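Gripper let go mid-lift, vendor blames the pads

fletgate_k
Inum gripper opened by itself again, 4 times this week. Support says worn pads. I don't buy it.

brisska
Did it drop anything, or just open?

fletgate_k
Dropped a full bottle on the second one. Same table, same job. 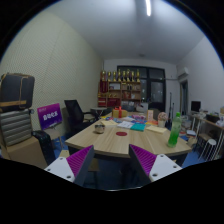 Purple pads, green bottle at the right.

ohm_sweet
Ridges look all right to me. I'd still swap them before blaming the software.

brisska
Worn pads slip – they don't open the fingers. Check the cable.

ohm_sweet
Slipping can look like opening if you weren't watching closely.

fletgate_k
I was watching. Cable's next, and no hands near it till then.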